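About Hellgate

Makers of wooden construction toys, and of very little else 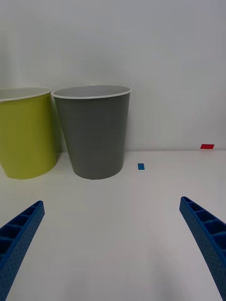

Do your sets come with instructions?

Every set comes with one sheet of paper showing how the joints go together, and after that you're on your own. The sheet has no castle on it, no fire truck and no numbered steps. If you'd like to be told what to build, there are several large companies who will be glad to help, and they print beautiful booklets.

Who we are

Hellgate is a small toy company that makes building sets out of beech. We were named after a bend in the river behind our first workshop, which sounded dramatic when we signed the lease and has caused a certain amount of trouble with church preschools ever since. We've been asked to change it. We had the sign painted by then.

The company was started by Fengying Du, who had spent nine years designing parts for somebody else's licensed play sets. Her last job there was a single molded piece that could serve as the left half of one particular spaceship's windshield and nothing else on this earth. She did it well. It fit perfectly. She gave notice the following January and went home to cut up a broom handle.

The broom handle became the first Grilness set, more or less. It had pegs, bars, and a hub with holes in it, and it fell apart if you looked at it sternly. The second version held together but couldn't be taken apart again, which made it furniture. We've kept one of those. It holds up a corner of the shelf in the shipping room.

What we make

We have three products. People in the trade tell us this is too few, and a retail consultant once drew us a chart about it.

Grilness is the main one. It uses 10 kinds of piece, and the standard box holds 195 of them. Any piece will join any other piece, in some cases reluctantly. Children make animals with it, and towers, and a great many things described as "a machine." We have stopped asking what the machine does.

The Small Grilness has 48 pieces and is meant for kitchen tables, grandparents' houses and people who aren't sure yet. It's the same wood and the same pegs, so it mixes with the big box. We didn't make a junior version with chunkier parts that you'd have to throw out and replace in two years. Our accountant has pointed out that this was an option.

Zarkenska is the odd one. It's a set of curved pieces and cord, and it came out of an argument in the workshop about whether you could build a decent bridge without a single straight line. You can, as long as you aren't attached to the idea of crossing it. Zarkenska sells slowly and gets by far the longest letters. It is for patient people of any age, or for impatient ones with a patient sibling.

There are no themes. We don't have a pirate set, a farm set or a set from the movie. We were approached about a movie once, and it was a very nice lunch.

How we make it

The beech arrives as boards and is cut, drilled and tumbled in our own shop. The drilling matters most. A hole that is a hair too wide gives you a peg that drops out, and a hole that is a hair too narrow gives you a six-year-old standing on a peg to get it in. Beech also swells when the air is damp, so we test the fit at both ends of the weather and settle on something that annoys us equally in summer and winter.

Color comes from water-based stain. We offer plain wood, a blue, and a red that was supposed to be a brown. The red did better than the blue, so it stayed.

Finishing and boxing happen at the Aksoy building, two blocks over, where the light is better and the heating is worse. If your box has a slightly crooked label, it was put on in January by someone wearing gloves.

What we believe, since these pages always have it

We think a toy ought to be able to turn into something its maker didn't plan. That's most of it. A set with one right answer is a jigsaw puzzle, and jigsaw puzzles are fine, but they don't pretend to be anything else.

We also think a bit of frustration is all right. Our customer mail includes complaints that a child got stuck and had to try something different. We write back politely.

We don't claim our sets will make anyone an engineer. They might. They might also make someone a person who leaves pegs on the stairs, and we have firmer evidence on that side.

Lost pieces

They go under the couch. After that they go into the vacuum, the dog, or the heating vent. Write to us and say which kind you're missing and what color, and we'll mail you up to five at no charge. Past five, we'd like you to check the couch again, and then we'll sell you a refill bag at a fair price. No receipt is needed. We do like to hear about the dog, who is usually fine, though please call the vet before you write to us.

Pieces from the oldest sets still fit the newest ones. We changed the peg length once and changed it back within a month, and if you own a box from that month you'll know, because you'll already have called.

Schools and libraries

We sell a classroom crate with 272 pieces in a lidded bin that a grown adult can lift without making a noise. It comes with a short note for teachers, which recommends putting the bin on the floor and going to stand somewhere else. Schools and public libraries get a discount on the crate and on refill bags. Send the order on letterhead, or on anything that looks like letterhead.

Visiting us

The workshop has a front room with a low table and an open crate on it, and you're welcome to sit down and build. Adults may build too and don't have to bring a child as cover. There is street parking on the river side. Please ring the bell and then wait, as whoever is nearest the door is usually also nearest the drill press and can't hear it the first time.

We don't give factory tours. It's one room and you can see it from the low table.

Getting in touch

Letters and email both reach the same desk. Letters get answered first, mostly out of surprise. If you send a picture of something your child has built, it goes on the wall by the kettle, and if you tell us what it is, we'll put a caption under it. Otherwise it is filed with the machines.

Page last updated 8/3/19, when we took out the paragraph about the catalog. There is no catalog at the moment.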